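Subject: Re: [kitchen-share] Countertop ovens instead of the range?

On the list at 4:40 p.m., the purchasing subgroup wrote:

> Hi all, we've been looking at the Grendine countertop oven as a
> replacement for the old range in the shared kitchen. The Barnovo
> store has it for $296. The brochure says it preheats in 2 minutes
> and will save us 22 percent on the electric bill. Two of them would
> cover everybody. If there are no objections by the end of November
> we'll go ahead and order.

I have objections, or at least questions, and I'd like them answered before any money moves.

First, the 22 percent. Of what? The kitchen doesn't have its own meter. It shares one with the laundry room and the hall lights, and the dryers run all evening. You could take the range out and leave a hole in the wall and I doubt the bill would drop by 22 percent. My guess is that the brochure compares one small oven to one big oven, both baking the same tray of something. Fine, but we don't bake one tray. On soup nights we have four burners going and nothing in the oven at all, and a countertop oven doesn't have burners. The message doesn't say what we'd boil water on.

Second, the 2 minutes. Preheated to what? I can warm a slice of toast in 2 minutes with what we've got. I'd want to see it get to 425 and stay there with a full pan inside and somebody opening the door every so often to look.

Third, counter space. People keep telling me these things are small. They are small next to a range. Next to a plate and your lunch they are not so small.
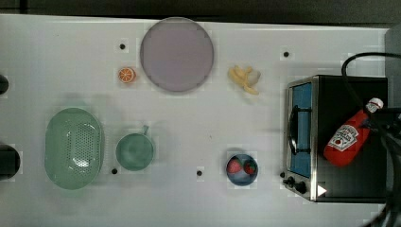 Jullus House Shared Kitchen Group

A toaster oven, a colander, a big round plate and half an orange, and that's already a fair amount of table spoken for. Now put two ovens on our counter, which is shorter than it was before the new sink went in, and tell me where anyone is going to chop an onion.

Fourth, wiring. Both outlets by the window are on the same breaker as the fridge. We tripped it last winter with a kettle and a waffle iron. Has anybody asked the building office if it'll take two ovens at once? If the answer is "probably," that's a no from me until it's in writing.

And please don't tell me Poduval Street switched and they love it. They have 19 members and most of them eat at work. I asked over there what they do for Thanksgiving and was told they go out.

I'm not in love with the old range. The left rear burner is slow and the oven door needs a shove. But a new door hinge and a burner coil would cost a lot less than two times $296, and I haven't seen a repair quote. Could the subgroup get one and post it here along with the return policy from Barnovo?

If the numbers still look good after that, buy one, keep the range for a couple of months, and see which one people use.

> Also, can someone pick up dish soap this week?

Already did. Receipt is in the drawer.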